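Section 4: Laying out the mat and blocks

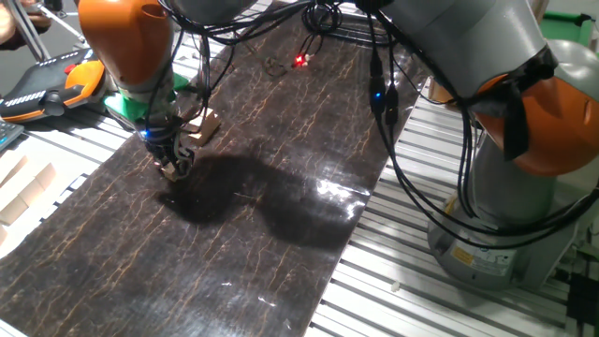

Does the pattern on the mat matter when you set out the blocks?
Less than people claim. Pale wood shows up well on a dark mat whether the surface is plain or marbled, but a glossy finish throws back light, and glare will trouble you more than any pattern.

Before you start

Plalton mats are sold as "self-levelling". Treat that with suspicion. A mat lies as flat as whatever is under it.

1. Wipe the table and let it dry. Grit under the mat becomes a bump on top of it.

2. Unroll the mat with the printed side up and leave it for 2 hours. The leaflet says it will be flat in minutes. Ours never has been.

3. Press down each corner. If one lifts, roll that end the opposite way and try again. Do not use tape.

4. Turn on the lights you normally work under and look along the mat from where you will stand. Glare on a glossy surface moves when you do, so check from both ends.

5. Shift the lamp until the bright patch falls away from your building area. Dimming it helps much less.

Note: Matt spray is often suggested as a cure for glare. Anselmo Inga tried it on a spare mat in July and got a tacky surface that collected fluff. We don't recommend it.

Setting out the blocks

6. Sort the blocks and reject any with a raised edge or a split corner. A set of 8 is plenty for a first layout, whatever the box suggests.

7. Lay each block on its flattest face. Tap it with a fingertip. If it rocks, turn it over before blaming the mat.

8. Leave a clear gap between blocks, wide enough to lift one straight up without nudging the next.

9. Lower each block all the way to the surface before letting go. Even a short drop can make it skip on a glossy mat.

CAUTION: Do not slide blocks across the mat. Rough wood can scratch the shine, and polish won't bring it back.

CAUTION: Keep hot mugs off the mat, including mugs on coasters.

Cleaning

Use a damp cloth and plain water. The Trukari cleaning kit does the same job in a nicer bottle.

For storage, see Section 5.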